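Subject: Re: [grants-list] Sunoten award, reading round and reference letters
From: Njoroge Mussa
Date: Thu 2 May

Velimir Đorđević wrote:

> We closed the form in March with 1461 started applications and 333
> complete ones. Most of the incomplete ones are missing the second
> reference letter. Do we chase those, or go with what we have? Kaner
> needs the final reader packets before they can set up accounts.
>
> Also, Halilović asked if the essay limit applies to the footnotes.
> I told them I would check.
>
> Velimir

I would go with what we have. The call said both letters had to be in by the closing date, and we sent two reminders. If we chase them now, the people who dropped out because they couldn't get a second letter will have a fair complaint.

The one exception is letters that bounced on our side. Grullo moved the upload page to the new server in the last week and some referees got an error after pressing submit. I have the log and will match it against the list tonight. Anyone who shows up in it gets five working days, and the applicant should be told too. 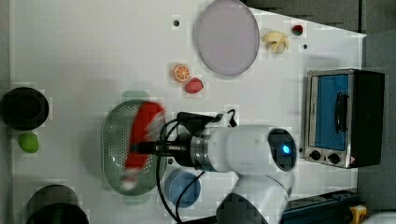 Toy kitchen table, with the green colander

On the footnotes: they count. The form counts every word in the box and I don't want readers doing it by hand. Please tell Halilović the same rule applied last year.

Of the complete applications, 234 are from undergraduates and the rest are from master's students. I suggest we split the reading that way and give each essay to 2 readers, with a third only when the scores are more than three points apart. Last year we sent everything to three people and finished late.

Please don't put names or schools in the packets. Kaner's export leaves the school in the file name, so rename before uploading. The script is in the shared folder under "rename", and it needs the comma version of the spreadsheet, not the tab one. 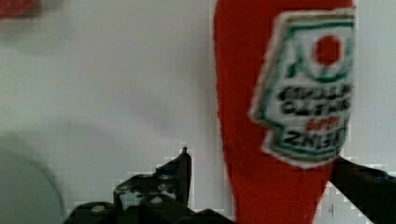

Njoroge Mussa
Reading Coordinator, Sunoten Student Award

One more item that I left out of the last message. The essay question for next year has to be settled before the site text is translated. The draft asks students to describe a time when software they wrote affected someone who never used it. Two readers thought first-year students would have nothing to say. I think it works if we add "or software you know well." Send other wording to the list, please, and I'll put the versions side by side.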